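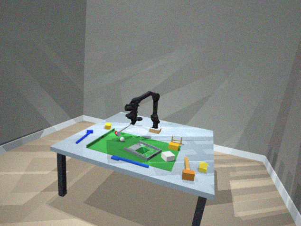

The putting cell in the simulator, club just behind the ball.

Putter twists in the gripper at contact, ball goes anywhere but the hole
posted by Illia Stelmakh

I look after a simulated tabletop cell: one arm, a green mat with a square frame around the hole, a ball, a club, and a collection of hammers and blocks that other tasks use and that I am apparently not allowed to delete. The job is to putt the ball into the hole. The arm has strong opinions about this.

The approach is fine. The gripper holds the shaft, the club comes in behind the ball, everything looks like a country club brochure. Then the club touches the ball and the shaft turns between the fingers. Not a lot, but enough that the face opens and the ball leaves at an angle. I ran 200 putts overnight with the same start position and the same commanded path, and 14 went in. I suspect I could beat that by throwing the ball from the next room.

What I have tried so far:

Raising the grip force until the fingers shivered. The ball then went wrong with more energy.
Turning up friction on the ball. (Yes, I know. It was late.)
Swinging slower. Better, but now most of them stop short.
Reinstalling the simulator, for my own comfort.

The physics step is 5 ms and the shaft is a thin cylinder. The finger pads are plain boxes. I'm using the Dresska gripper model as it came, apart from the force. Is this a contact settings problem or do I need to rebuild the club?

Masaru Onishi

Both, a little, but start with the contact.

A round shaft between two flat pads touches along a line. Depending on how your engine builds contacts, that line may be one or two points per pad, and with ordinary sliding friction a point does nothing to resist twist. So the club is free to spin around the shaft's own axis, and the ball, light as it is, gives it all the excuse it needs. More force doesn't help much when the thing you're missing is torsional friction.

In this order:

1. Put the grip force back where it was. If the fingers shiver, the solver is fighting itself and every later test is garbage.

2. Drop the step to 1 ms. Five is long for a thin part held in stiff fingers. Don't change anything else yet. Run your putts again and write the number down.

3. Turn on torsional friction for the pads and the shaft. Some engines leave it off by default, or have a contact setting with the extra dimensions that you have to ask for by name. Start small and go up until the twist stops.

4. If it still turns, change the collision shape of the shaft where the fingers close. Make it a thin box. You can leave the visible shaft as it is and the club will look the same in your pictures. Flat on flat gives you contact points spread apart, and those do resist twist.

5. Check the mass and inertia of the club head. Ours had been filled in by an exporter that believed the head was solid lead. It took me most of October to look there, and I had opened that file every morning.

Log the angle of the club relative to the gripper, not only where the ball ends up. Hits and misses will tell you that something is wrong, while the angle tells you when it starts. If it drifts before contact, your grasp is bad and the ball is innocent.

Also, leave the ball's friction alone from now on. Rolling resistance on the mat is what decides whether a slow putt reaches the hole, and you'll want to set that last, once the club behaves.

Rutilio Contreras

just weld it. fixed constraint between gripper and club the moment it closes, 3000 putts and never had a twist. life is short

Apolline Boyer

The weld works, and I've used it, but be aware of what you're buying. If anybody plans to run this on a real arm, the policy will have learned on a club that can't slip, and it will be very surprised. For a demo video, weld away.

One thing to add to Masaru's list: look at where along the shaft you're gripping. The farther the head is from the fingers, the more it can swing back as well as twist. We moved the grasp lower on ours and got rid of half the trouble before touching a single parameter. Make sure the wrist still clears the frame around the hole on the follow-through, or you will be back here with a different post.

Illia Stelmakh

Smaller step plus the box shape did it. Torsional friction was indeed off. I then checked the inertia of the head and would prefer not to discuss it. 948 putts since, and the angle log is a flat line. Now they stop short in a perfectly straight row, so I'm off to read about rolling resistance.

Last updated: October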